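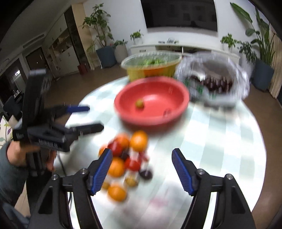

Household Food Management
Unit 5: Buying, Storing and Using Fresh Fruit
Course handout, Steltorcombe Adult Learning Center
Revised Feb 14, 2020

Purpose of this unit

This unit covers the handling of fresh fruit between the store and the table. It assumes that students have read the handout for Unit 4 on dry goods and have completed the pantry worksheet. The household budget sheet from the first session will be needed again for the written exercise.

Ripening

Fruit remains alive after it is picked. It takes in oxygen, gives off carbon dioxide and water, and uses up its own sugars as it does so. The warmer the room, the faster this happens.

For kitchen purposes, fruit is divided into two groups. The first continues to ripen after harvest and includes apples, pears, bananas, peaches, plums and tomatoes. (The tomato is treated as a fruit in this unit and as a vegetable in Unit 6.) The second group does not ripen further once picked. Oranges, lemons, grapes, cherries and strawberries belong here. A sour orange bought in the store will still be sour a week later, although its skin may change in color and texture.

Fruits in the first group give off ethylene, a gas that speeds ripening in the fruit itself and in whatever is stored near it. Apples are strong producers. A hard pear placed in a paper bag with an apple will usually soften sooner than one left by itself. The same effect is unwelcome in a refrigerator drawer, where apples can cause leafy greens to yellow and carrots to turn bitter. 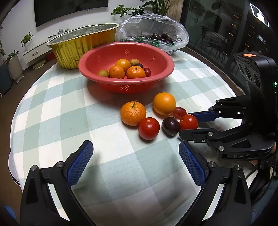

Storage at room temperature

Unripe peaches, plums and pears should be kept out of the refrigerator until they yield to light pressure near the stem. Bananas are kept at room temperature throughout. Tomatoes lose flavor in the cold and should be refrigerated only when fully ripe and not needed the same day. Oranges keep well on the counter for a week; for longer periods they should be moved to the refrigerator.

Fruit on display should be looked over daily. One moldy piece is removed at once, and the pieces that touched it are washed, dried and used first.

Storage in the refrigerator

Berries, grapes and cherries are refrigerated on the day of purchase and washed just before they are eaten. Moisture left on the skin encourages mold. Cut fruit of any kind is covered and refrigerated within 2 hours. Students who own a refrigerator with two drawers should set one to low humidity for apples and pears and the other to high humidity for greens.

Buying in quantity

A low price per pound is a saving only if the fruit is eaten. Before buying a full case, students should estimate how much the household uses in a week and compare this with the keeping time of the fruit. The Buthelezi household, used as the case study throughout this course, bought a case of 64 plums in September and discarded a third of them. The worksheet asks for the true cost of each plum eaten — the answer is higher than the single-fruit price at the same store.

Written exercise

Keep a record of all fresh fruit bought by your household over two weeks. Note the date of purchase, the place of storage, and the date on which each item was eaten or thrown away. Submit the record with one page of comment. Late work is accepted only by prior arrangement with the center office.

Reading for next session

Unit 6, Root Vegetables and Greens, first section. Bring the humidity chart from this packet.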